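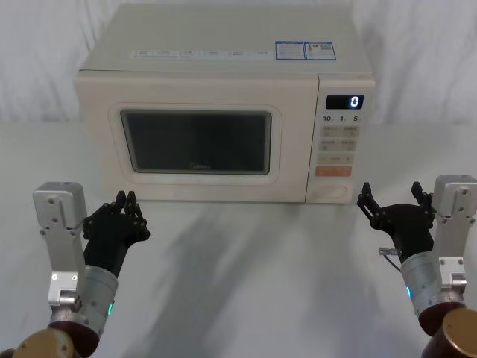 3.2 Planning and Buying for the Appliance Station

Complete this section before placing an order for the Menerar two-arm station. Items marked "buyer" are not in the Setcombe base package.

1. Choose the test appliance first. Reach, table depth and hand type all depend on it. A countertop microwave with a push-button door release is the reference appliance for this guide.

2. Record the appliance width, height and door swing. Measure the swing with the door fully open and add it to the clear width on the hinge side.

3. Select the table (buyer). Choose a pale, plain top with open space in front of the appliance for both hands.

4. Select the end effectors. Price the left and right units as separate lines. The release button and the door edge place different loads on the fingers, and wear will not be equal.

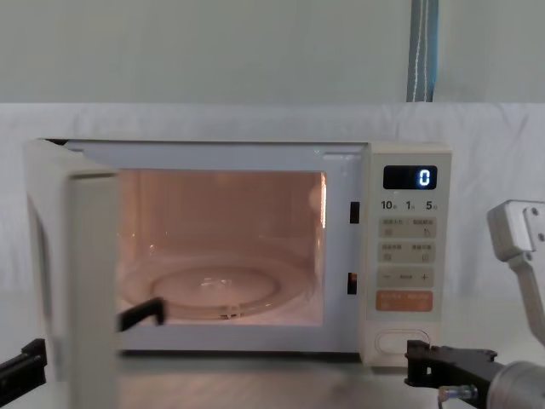 Figure 3-2. Door open to the left, with the right gripper in front of the oval release button.

5. Budget for spares. Allow 3 sets of finger pads and 1 spare wrist cable per arm for the first year.

6. Plan the power supply. Put the appliance on its own circuit. Do not share it with the arm controllers.

7. Allow a backdrop if cameras will be used. Plain white cloth is sufficient and can be bought locally.

8. Send the completed sheet to Anas Younis at Wunen. Quotes are returned within 10 working days and held for 48 days.

NOTE: Lead time for Kjærgaard brackets is 9 weeks. Orders placed after June ship with the autumn batch.

CAUTION: Do not run the appliance empty during reach trials. Opening and closing the door is enough to confirm clearance.

CAUTION: Keep the emergency stop within reach of the operator's chair. The stop and its cable are buyer items.

For floor anchors and table bolts, see 3.3.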